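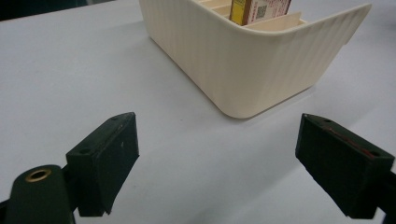
Chapter 4
Are They Any Good at Chores Yet?

When I tell people what I do for a living, they ask me one of two things. Either they want to know whether a robot is going to take their job, or they want to know when they can have one to tidy the kitchen. The second question is the better one, and it's the one I'll spend this chapter on (the first gets its turn in Chapter 10, when you've got more to argue with).

My short answer is: some chores, some of the time, in some rooms. I know that's annoying. I used to give a much cheerier answer, back when I was a student in Gakville and had only ever seen robots do things they'd been set up to do!

Take putting things away. You've got a small box in your hand and an organiser with dividers in it, and you drop the box into a compartment. You don't look very hard. If the box catches on a divider you give it a wiggle, and if the whole organiser slides you put your other hand on it, and all the while you're talking to someone about supper. Now try it with two stiff fingers and no wrist to speak of. Go on, put a clothes peg in your hand and use only that. Most of my students get the box in on the first go and are very pleased with themselves, and then I ask them to take it out again without moving anything else.

Getting it out is harder because the walls are in the way. A gripper has to open wide enough to go round the box, but the compartment may not leave it room to open. So it has to come in from above and pinch whatever sticks up over the rim - and if very little sticks up, there isn't much to pinch. Pale plastic on a pale table doesn't help either, as we'll see in section 4.2, when we get on to how a machine finds an edge.

My colleague Zuzana Bartoš spent years on the shop floor at Beneš before she came into teaching, and she's far less gloomy about all this than I am. Her line once had a machine that packed the same carton 200 times before the morning break and hardly ever dropped one. Quite right, I say, but every carton turned up in the same spot, facing the same way. Your kitchen drawer doesn't do that. Mine certainly doesn't. We've been having this argument since a wet June at the Zimstead summer school and I don't expect either of us to win it, so I've put her side in section 4.3, more or less in her own words.

Before you read on, pick one job you did at home this morning and write down every step of it. Be fussy. "Put the box away" is no good; I want where your fingers went, what you touched by accident and what you did when it didn't fit. Keep the list, as we'll be crossing things off it in section 4.1.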